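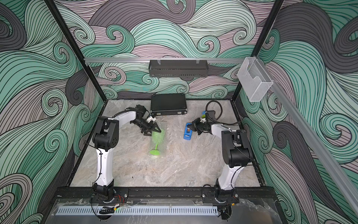 Maintenance and Recommissioning of a Two-Arm Tabletop Cell

Kirsten Lachance
Final report, Mechatronics Project Course
Tuesday, January 14, 2020

1. Background

The cell was handed over to this project in October with a list of open faults and no written maintenance procedure. Earlier groups had repaired it as needed, and their changes were recorded only in comments in the configuration files. The task was to bring both arms back to a repeatable condition, document the setup, and write a service routine that the next group can follow without help.

The work covered the arms, mounts, cabling and grippers. The control software, Kudik, was left at the installed version except for the calibration values described in section 4.

2. Layout of the cell

Both arms are mounted on one black aluminum rail along the near edge of the workspace. They reach inward over a shared floor, so the middle of the enclosure can be reached from either side. The walls carry a printed wave pattern and the floor a light gray marble pattern. Both were left in place, as the image tests of the parallel vision project depend on them.

The right arm has a camera unit at the wrist, fed by a coiled cable. The coil has to follow the wrist through its full rotation and was treated as a wear part from the start.

A slotted cable duct runs along the clear panel in front of the rail. A shelf basket hangs from the crossbar at the back wall.

3. Faults found

3.1 Base mount, left arm

The left arm returned to its home position with an offset that grew over a session. The joint encoders read correctly. The cause was the base: two mounting bolts had lost their preload, and the base shifted slightly on the rail each time the arm stopped from full speed. The bolts were removed, cleaned, and refitted with medium-strength threadlocker. Paint marks were drawn across each bolt head and the base so that movement can be seen without a wrench.

3.2 Wiring, left arm

The left arm dropped off the bus at irregular intervals. Logs for one week showed 7 dropouts, all with the elbow extended. The supply wires at the base were pulled tight in that pose and one crimp had partly opened. The crimp was replaced and slack was added between the base and the first tie point. The zip ties along the links were cut and refitted with the arm at maximum reach. Before this they had been fitted with the arm folded, and that accounts for the tension.

The red and black wires at the base are still untidy. A short branch of duct was planned here but the part from Besson did not arrive in time.

3.3 Gripper, right arm

The right gripper closed unevenly. One finger reached the object before the other and pushed it sideways. The linkage had play at one pivot. A new pivot pin was turned from the Arkitz stock in the workshop and the play is now below what we can measure with the feeler gauges available. The fingertip pads were checked for hardening and cleaned with isopropyl alcohol.

4. Calibration

Each arm was calibrated separately, then both were checked against a common point on the floor. The procedure is as follows.

Clear the floor. Power the cell and let the motors idle for fifteen minutes.
Move the arm to the home pose by hand with the torque off.
Turn the torque on and record the raw encoder values.
Run the Kudik zero routine and save the offsets under a new file name.
Touch the reference point with the closed gripper and record the error.
Repeat the last step three times, approaching from a different side each time.

Do not overwrite the previous offset file. The left elbow offset changed from the stored value to 1471 counts after the base was refitted, and the old file was needed to confirm that the change came from the mount and not from the motor.

5. Test handling

After calibration the cell was run with household and office objects of differing shape and stiffness. The set includes a green plastic wine glass in bubble wrap, a blue tape dispenser and a black hard-shell briefcase. The wrapped glass is the hardest of these to grip repeatably, as the wrap compresses and the contact force rises late. The closing current limit on the left gripper was lowered for it. The dispenser is heavy for its size and shows up any remaining play in the fingers. The briefcase is used lying flat as an obstacle for path checks.

6. Service routine

Before each session: check the paint marks, look over the coiled cable for kinks, and check that no tie is tight at full reach.
Weekly: clean the pads, download the bus log, and touch the reference point with both arms.
Monthly: check the pivot play and inspect the crimps at both bases.

Entries go in the Plovon logbook page for the cell, with the date and initials.

7. Open items

The duct branch at the left base is on order. The right base bolts have not been treated with threadlocker. The spare coiled cable is shorter than the installed one and should not be fitted until its reach has been tested with the wrist fully rotated.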